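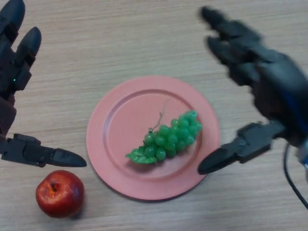 Green grapes on the pink plate, and a red apple.

April, evening

Walked the full loop at Jellurberg today for the first time since the winter. The trail sign at the lower lot says the summit is 3583 feet. The old sign said something slightly different, but I never wrote it down, so I can't prove it.

Left Jerkau at 7 in the morning with one bottle of water and a cheese sandwich. Should have taken two bottles. The first hour is all forest and stays cool, but after the second gate the trees stop and there is no shade until the saddle. The creek crossing was higher than I like. I went upstream to the flat rocks and got over with one wet boot.

They have moved the path near the top. It used to go straight up the gully, and now it swings left along a fence and comes back in switchbacks. Longer, but easier on the knees. I met two people coming down and a dog that wanted my sandwich. Otherwise I had the hill to myself.

Stopped at the saddle for lunch. Wind from the west, clouds sitting low over Destarero, and I could only see the near end of the reservoir. Stayed twenty minutes and then got cold. I had packed the good gloves and left the hat in the car.

Coming down I took the Varela side, which I had not done in years. It is steeper than I remembered and the gravel is loose. Slipped once and scraped my left palm. There is a new bench about halfway, facing the wrong way in my opinion – you get a fine view of a bank of dirt. The chapel below it was locked. The stone over the door says 1582, and the last number is wearing off.

Back at the car by three. Left heel has a blister the size of a dime. The boots are finished and I have known it since last fall, so I will look for a new pair before the next long walk. I put 1000 miles on these, going by the notebook, and the soles are flat at the back.

Soaked my feet, did a load of wash, and called it a day. Soup for supper. Rain is supposed to come in overnight, so the creek will be up again. If it clears I want to try the lower trail from Varela next and leave the summit for May.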